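Markia Opens Second Phase of Household Tidying Data Program

MIDTBØ, December 28, 2021. Markia announced today that it has begun the second phase of Jekix, its program to gather examples of everyday tidying tasks for robot learning. The work is carried out at the company's Midtbø site, where operators guide robot arms through short tasks at tabletop stations.

The first phase opened in September and was limited to single objects. The new phase covers sorting mixed household items into storage bins, with items changed between sessions. Each task is recorded from the robot's wrist, and every recording is checked by a second operator before it is added to the training set.

"A useful example has to be complete and correctly labeled," the company said in a statement. "We would sooner discard a recording than pass on a doubtful one."

Staff also set the table by hand with bins, sheep-shaped items and small devices.

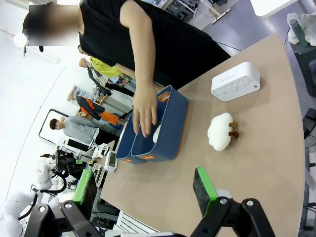
About Markia

Markia develops learning systems for service robots. Its Fliltix software is used at 3 sites to record and review task examples.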